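Ilurside Neighbors Forum > Streets, Trees and Yards
Thread: Is our street too wide or is it just me?

curbside_dot
Okay, so I've been walking our end of Ilurside every morning since we moved in and I keep coming back to the same thing. The street is HUGE. You could land a small plane on it. I love the trees, I love the low houses, I even love the patchy lawns, but that much asphalt for one quiet block seems like a waste. The town is taking comments on the repaving plan until November and I want to ask for planting strips. Anyone else? 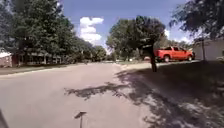
My big issue is heat. I grew up on a narrow street where the branches met over the middle, and you could walk barefoot in July (I did, constantly). On our block the pavement is pale and bright as anything, and then you get that one ragged tree shadow lying across the middle and you find yourself steering for it like a lizard in reverse. I'd give up a good chunk of road for more of that.

gravel_and_gin
Nope, leave it wide. I park a truck and a trailer and I like being able to back in without a nine-point turn. Also, who waters these new trees? I lost 2 maples in my own yard and I was out there with a hose every evening.

curbside_dot
Fair about the watering! I was picturing something tough though, oaks maybe, with the first few summers of watering written into the plan. And I don't want to take your trailer room. A few feet on each side is all I'm after.

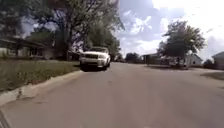

The other half of it is speed. A wide straight road makes people drive like it's the highway, and we have kids on bikes after 4. My old neighborhood, Lollov Heights, put in planting strips and I swear everybody calmed down within a month.

threewheeler
Lollov Heights also has a stop sign every ten feet, so I'm not sure the trees get the credit. I'm for it anyway. My side of the block bakes all afternoon and my AC bill is nuts.

oldporchlight
Long post, sorry. I've been here 40 years and the big trees were already big when we bought the place. What worries me is the roots. When they redid the curb a while back, the crew cut right through them on my neighbor's side and the tree was gone two winters later. So before anybody plants anything new I want somebody to promise in writing that they'll go easy around the old ones.

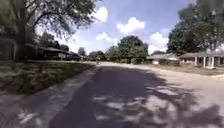

You can't replace a tree like that in my lifetime, or in yours probably. I paid Gkikas Tree Care $700 to thin mine out and get the dead wood down, and it was worth every penny. They told me to keep the mower off the roots and quit piling mulch up against the trunk, which I'd been doing for years, oops.

gravel_and_gin
Okay, THAT I can get behind. Save the old ones first. I'd sign a letter that says that.

threewheeler
Mulch volcanoes! My dad made those too. Did the thinning mess with your shade at all? I've been scared to touch mine.

oldporchlight
Not that I noticed. Grass does a little better underneath now, still not great. I gave up and put some ferns in by the porch.

curbside_dot
Ferns, good idea, stealing that. So how about I write something up that starts with protecting the existing trees, and then asks about planting strips as a second item? People could sign one part or both. 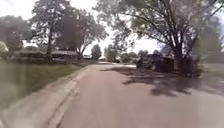

I'd also like to ask what they're doing with the gutters. Whenever it pours I get a pond at the end of my driveway that hangs around till the next day, and if they're tearing things up anyway they may as well fix the slope. The plan has Urosix Paving down for the work, and I don't know a thing about them.

threewheeler
They did my sister's road. Neat work, noisy as heck, started at 6 in the morning. Put me down for both parts.

gravel_and_gin
First part only. And gutters. Still no on the strips - you're not getting my trailer spot, dot.

oldporchlight
Both for me, if the root thing goes at the top. I can print copies if you post it here.

curbside_dot
Roots at the top, got it. I'll put a draft in this thread tonight after dinner, so pick it apart all you want!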